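Greltville Neighbors Help
Home and Living > Living room > Carpets and furniture

Heavy coffee table leaves marks on patterned carpet, and how to keep the glossy top clean?

Posted by Mitali Munasinghe, 3/31/24

Hello to all. I hope I put this in the correct section, I was not sure between carpets and furniture.

We moved to our apartment on Zakcombe Road in February and we brought with us the living room set from my mother-in-law. It is a sofa with the gold and brown pattern, the chairs which go with it, and a long coffee table, very dark and very shiny, with curved legs. We bought the carpet new when we came. It is beige with big flowers and it was 3,140 with delivery, so you can understand I am nervous about it.

I have three problems and I will try to explain them in order.

First, the table is heavy and I already see small hollows in the carpet at the place where the feet stood before. I moved the table only a little to the side, to put it in the middle of the dark flower, and now the old places are visible next to the feet. Will they go away alone, or must I do something?

Second, the top of the table shows everything. I wipe it in the morning and by lunch there are fingers on it, and lines from my cloth also. I use a normal spray for glass. My sister told me this is wrong but she did not tell me what is right.

Third, and this is maybe a silly one. We have many guests, mostly family, and they sit for a long time with tea and nuts and tissues. I keep a tissue box on the table, but the used tissues and the shells end up on the carpet or between the cushions. I want to have a bin in the room, but my husband says that a bin in a sitting room looks like an office. Where do you put yours? I don't want something with a big lid.

Thank you for your patience with my English and with the long message.

Merier Upholstery Care

Hello Mitali, I clean carpets and furniture for my work, and also English is my second language, so no problem at all between us.

For the marks from the feet. Please do not use the iron directly on the carpet. I see this advice often and I have seen also the results. Look first at the label on the back side of the carpet, for what the pile is made of and if moisture is allowed. If it is wool or nylon, usually you can put one ice cube in each hollow and leave it to melt slowly. Then press with a white towel to take the water out, wait until it is only a little damp, and lift the pile with the edge of a spoon. Go in small moves, from outside to the center. If the carpet is viscose, do not put water. Use only a soft brush and wait, it can take some weeks.

For the future, put felt cups or wide felt pads under the feet. With curved legs like yours the weight comes down on a small point, so the pad must be bigger than the foot and not the same size. Brown ones will show less than white ones near the maroon flowers, if you have them.

For the shiny top, your sister is right. Glass spray can have ammonia or alcohol in it, and with time it makes a lacquered surface cloudy. Do it like this:

1. Take everything off the table, also the tissue box, and do not slide it.
2. Dust with a dry microfiber cloth. If you skip this, the next cloth drags the dust and makes fine scratches.
3. Wet a second cloth with lukewarm water and one drop of dish soap, and squeeze it until it is almost dry. Wipe along the length of the table and never in circles.
4. Dry immediately with a third cloth, in the same direction.
5. Take a soft dry brush for the ornament and the gold line on the front. No metal polish there – it can take off the gold color.

Once in a day is too much, in my opinion. Dry cloth every day and the soap water once in a week is enough.

About the bin, a small black one with no lid is what I have at home. I put a clear bag in it with the edge folded over the outside, wide enough so it doesn't fall in when somebody throws a tissue. The dark color does not call attention when the furniture is dark too. When guests come it goes on the carpet in front of the table, and after it goes back to its place. 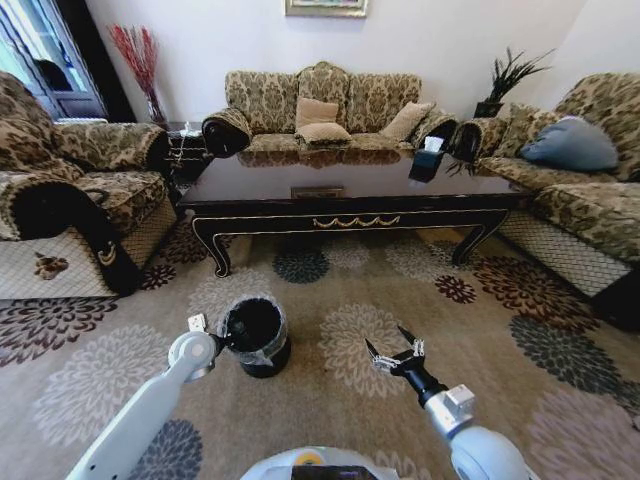

Where to keep the bin on normal days

I separate this part because it is more about taste. You can keep it behind the arm of the sofa, or beside the chair where people eat the most nuts. If your sofa has fringe, leave a hand of space between the fringe and the bin, otherwise the fringe goes inside when you push it back. Keep two or three empty bags folded under the one you use. Lift the bin when you move it and don't drag it over the carpet, the bottom edge can pull the pile.

And shake the cushions outside, not over the carpet!

Briem_77

just get a darker carpet lol

More useful: I had dents from a cabinet that stood for 7 years and they came out with vacuum and a fork. Took me two afternoons. So yours from February will be fine. For the table I put a glass sheet on top, but then you clean the glass also, so I don't know if I won anything.

Mitali Munasinghe

Thank you both very much. I looked at the label and it is a wool mix, so I tried the ice in one corner first, in the hollow which is hidden by the chair. It came up well, not perfect, but I have to look for it to find it. I will do the other three tomorrow.

The glass spray is moved to the bathroom. My husband agreed to the small black bin if it goes behind the sofa when his mother visits.

One more thing if Merier reads this: do the felt pads need to be changed, or can I leave them there?

Merier Upholstery Care

Check them when you do the big cleaning. If they are flat and hard, change them. Move the table two fingers to one side at the same time, and back the next time, so the pile can rest.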